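Kekeli Quartey wants me to know that the wellness program is voluntary. She says so before I've sat down, and again when the coffee arrives.

"People hear 'wellness' and think the boss is weighing them," she says. "It's voluntary. It's always been voluntary."

Quartey runs workplace programs for Pretitar, which sells employers a package of online coaching, a sleep diary and a points scheme that rewards staff for swapping what they eat at their desks. Her biggest client in the region is Gridex, a billing company in Fleltmont with 500 people on the payroll. By her count, 76 per cent of them signed up in the first year. I ask how many were still logging anything by the second.

"Engagement changes shape over time," she says.

I ask again.

"We don't publish that one."

She is good company, quick and a bit impatient, and she used to be a dietitian in a public hospital. She left, she says, because she was seeing people twenty years too late. I believe her. What I have more trouble with is the leap from there to a phone app that gives you two points for a mandarin.

"You're being snide about the mandarin," she says. "The mandarin is a prompt. Somebody who's had a biscuit at three o'clock every day of their working life stops and thinks about it. I'll take that."

And then has the biscuit?

"Sometimes. Sure."
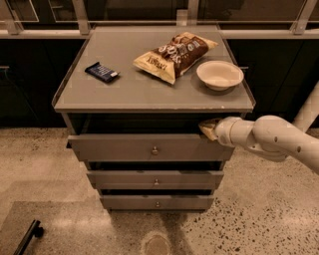 The points can be traded for gift cards or, at the top tier, an extra half-day of leave. Nana Agbeko, who worked in collections at Gridex until January, told me she had reached the top tier without changing a single thing about her lunch. She logged the same salad every morning while she was waiting for her computer to start. Three others on her team did likewise, and one of them had a spreadsheet for it.

I put this to Quartey, expecting a denial. She laughs.

"There's leakage in any incentive. Does everybody who claims a home office have one?"

It's a fair answer, though it sits awkwardly beside Pretitar's brochure, which credits the program with a 37 per cent rise in "positive food choices". When I ask how a positive food choice is measured, she says it is self-reported. When I ask whether Agbeko's salads would be in that figure, she takes a while with her coffee.

"They'd be in there, yes."

Benjamín Quiroga, the union delegate at Gridex, has a different complaint. He has nothing against fruit. He'd like to talk about the breaks, which were cut from twenty minutes to fifteen in the same year the program came in. The nearest place to buy a proper meal is across a four-lane road with one set of lights.

"You can't walk there, order and get back," he told me by phone. "So people eat whatever they've got at work. Then they get a message about their snacking."

Quartey hadn't heard about the breaks. She writes it down, which I'll give her credit for, and asks me to spell Quiroga.

Would she tell a client to put the five minutes back?

"If they asked me what would help, I'd say it."

Do they ask?

"They ask about the dashboard, mostly."

We talk for another half-hour, a lot of it about the hospital, where her stories are better and she stops using the word engagement. She remembers a ward kitchen that would make toast at any hour if a patient wanted it, and how much more people ate when the toast was hot. There was no program behind it, she says. There was a woman on nights with a toaster.

I ask whether Pretitar could sell that.

"No," she says, and looks around for the bill.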